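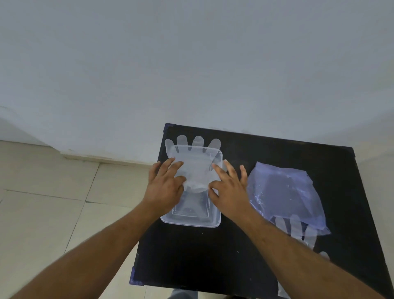

Work table at Dalen, black top, with the clear container in use.

Planorer working group, small parts packing
Minutes, June 29, 2006

Present: Halima Briggs (chair), Everett Dvorak, Tuva Ekström, Igor Wilczyńska (minutes)
Apologies: Britt-Marie Nyberg

1. Minutes of the February meeting
Approved with one correction. Item 3 should read "lids ordered separately", as the supplier invoices them on their own line.

2. Work table
TE reported on the black table top. The blue tape at the corners is to stay. The matte surface shows light specks easily, so the top is to be wiped before each session and again after lunch. IW asked whether a white top would be better. Not supported – clear containers are harder to find on white. The table remains against the wall.

3. Containers
ED has compared the clear rectangular container with the Plimik box. The stepped inner rim takes up usable width but gives a fixed fill line. Agreed to keep the clear type for the Cundar order. Quantity required: 600, delivered in cartons of 20. HB noted that the storeroom shelf holds around half of that, and delivery will be split in 2.
Action: ED to confirm dates with the supplier.

4. Floor
Tiles to be swept at the end of each shift. Chairs to be lifted, not dragged.
Action: TE to add this to the room sheet.

5. Labels
Deferred until BMN is present.

6. Any other business
IW requested 4 spare rolls of tape. Approved.

Next meeting to be set by HB.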